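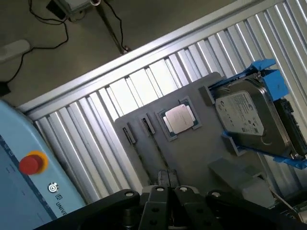 Cada peça no seu berço: um upgrade que começou pela arrumação

Já vos aconteceu terem um computador aberto em cima da mesa e passarem metade da tarde à procura da memória que pousaram "ali, só por um instante"? A mim já, vezes demais. Desta vez resolvi ser crescida (fica sempre bem uma vez por ano) e tratar primeiro das peças e só depois da caixa.

O que me fez mudar de hábitos foi um tabuleiro cinzento com encaixes à medida, daqueles em que o processador fica num quadradinho rebaixado, com a tampa metálica para cima, e o disco de 3,5 polegadas tem lugar próprio do lado direito, já dentro da gaveta azul. Confesso que me rendi completamente! Há qualquer coisa de caixa de costura da minha avó naquilo, tudo no seu sítio, e eu adoro.

Antes disto usava caixas de ovos. A sério. Funcionam bem para parafusos, mas um processador numa caixa de ovos é pedir sarilhos, e um disco nem sequer cabe. Depois passei para um organizador da Flilach que me custou 15 euros e que tem divisórias amovíveis – amovíveis até de mais, porque ao segundo mês já andavam soltas no fundo da gaveta. Ainda o tenho, serve para abraçadeiras e pilhas.

A gaveta azul do disco merece duas linhas só para ela. É de plástico, abraça o disco e prende-o com uns clipes nos cantos, e quem andou anos a fazer ginástica com quatro parafusos minúsculos e uma chave que não chegava lá percebe a minha alegria. O único cuidado que tenho é não segurar no disco pelo lado da placa verde. Pego-lhe pela gaveta e pronto.

E agora a caixa propriamente dita. Gosto de a trabalhar deitada, sem o painel lateral, com o interior virado para cima, porque de pé há sempre qualquer coisa que cai lá para dentro e vai parar debaixo da motherboard (onde, claro, não há dedos que cheguem). Com tudo vazio vê-se muito melhor o que há para fazer: o socket à espera do processador, os bancos de memória por cima e por baixo, a fonte atravessada na parte inferior.
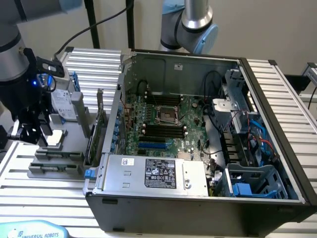 A ordem que sigo é quase sempre a mesma. Primeiro o processador, com a alavanca levantada e sem forçar nada: se está alinhado, assenta sozinho. Depois as memórias, que pedem mais força do que parece decente, até se ouvir o clique. O disco deixo para mais tarde, e os cabos ficam mesmo para o fim.

Ai, os cabos. São a minha cruz. Os SATA vermelhos e azuis até são simpáticos, porque a cor ajuda a perceber qual vai para onde, mas os pretos parecem multiplicar-se durante a noite. Experimentei umas fitas de velcro da Kokorley e fiquei fã: vêm num rolo, corta-se à medida e dá para abrir e fechar as vezes que for preciso. Gastei cerca de 61 centímetros no meu último computador e ainda sobrou rolo para arrumar a confusão atrás da televisão.

Outra coisa que aprendi à minha custa foi a limpar antes de montar, com pincel macio e paciência. Comprei um pincel da Halim em novembro, para os cantos da grelha dos discos, e já o apanhei na cozinha a sacudir farinha. Cá em casa nada tem uma só função.

Quanto ao tabuleiro, já me perguntaram nos comentários se vale a pena para quem só abre o computador de vez em quando. Eu acho que sim, mas não precisa de ser nada de especial! Um pedaço de espuma densa recortado com x-ato resolve, desde que cada peça tenha o seu buraco (e, para a eletrónica, procurem espuma antiestática). A Clestanance vende placas já cortadas, referência 435, e ando a namorá-las para guardar as memórias antigas que tenho numa gaveta sem qualquer critério.

Se alguém tiver um truque para etiquetar cabos que não descole ao fim de uma semana, deixe nos comentários. Já tentei fita de papel e molas da roupa em miniatura, e as molas eram giríssimas, mas não fechavam a tampa.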